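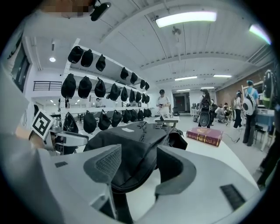
Kerstin Viklund wrote to me after my last post that I worry too much about the fingers and too little about the pads. In her opinion, a gripper for cloth is ninety percent pad, and the rest you can print in an afternoon. I did not agree when I read it. Now I have used both kinds of pad for long enough to answer her properly, so this post is my answer.

First the setup, for those who did not read the earlier posts. I compare hand-held grippers, the type you carry in your hand and close with your fingers, with a camera that looks down between the tips. The task is always something soft: caps, bags, folded shirts. I have two sets of fingers. One set has smooth silicone pads, which I ordered from Halvorsen. The other has dark gray pads with a mesh texture, and these are the ones I use now. The fingers themselves are white and stiff in both cases.

With the silicone pads I had the feeling of a very good grip. When I closed on a baseball cap by the edge of the brim, it stayed where it was, even when I shook my hand. The trouble came when I wanted to let go. Silicone is a little sticky, and thin cloth follows it. I opened the gripper and the cap came up again on one side, so I had to push it down with the other hand. For a person this is a small thing. For a robot arm which must repeat the movement later, it is a wrong movement in the recording, and I don't want to teach it.

The mesh pads let go cleanly. I did 60 grasps with each set on the same black cap, and with the mesh I had a bad release only 3 times. With silicone I stopped writing them down, it was too many. On the other hand, the mesh needs more pressure, and after one hour my thumb is tired. I think a weaker spring would help, but then the fingers don't open wide enough for a thick book, and I want to keep books in the task list because they are a good contrast to cloth.

So Kerstin is right about the importance of the pads. She is not right that the fingers don't matter. When I pinch a cap low at the edge, the upper part falls back on the table and the angle of the two fingers decides if I take one layer or two. I put a thin wedge behind the right pad so that it turns more inward, and this changed the result more than I expected. Before the wedge I often took only the top layer and the cap turned inside out while I lifted it.

About the black color I must also say something. Black cloth on a white table is easy to separate from the table, but inside the cloth the camera sees almost nothing, no folds and no seams. I raised the exposure a little, and then the white fingers became too bright. Torben Fuchs suggested gray fingers in a comment, and I believe it is a good idea. I have not tried it yet. White filament is what I had.

The square markers work well as long as I keep them clean. I lose the tracking mostly when I turn my wrist far to the left, so now I try to walk one step to the side and keep the wrist straight. It looks a bit funny but the trajectories are smoother.

In April I will test a softer mesh and the weaker spring, first separately and then together. If somebody has used textured pads on wool or on something knitted, please write me how fast they wear down. Mine have one corner that starts to lift already, and I have only one spare pair.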